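El módulo de percepción de Skindel trabaja solo con la cámara de muñeca, y Talha Tarar lo depura primero en simulación. Su regla es sencilla: si el objeto no cabe entero en la imagen, no hay propuesta de agarre.
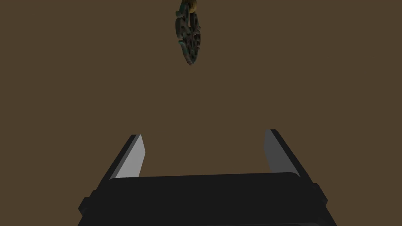
El planificador de Prellance recibe entonces una orden de reorientación y recalcula la trayectoria en 51 ms. Cada lote suma 1000 episodios - 400 con texturas alteradas.

Tarar revisa aparte los falsos positivos sobre paredes y suelos.

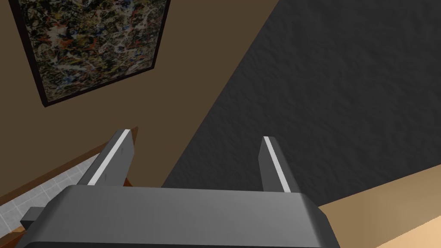

La versión 2 del filtro descarta planos grandes antes de segmentar. Queda pendiente la calibración de la muñeca.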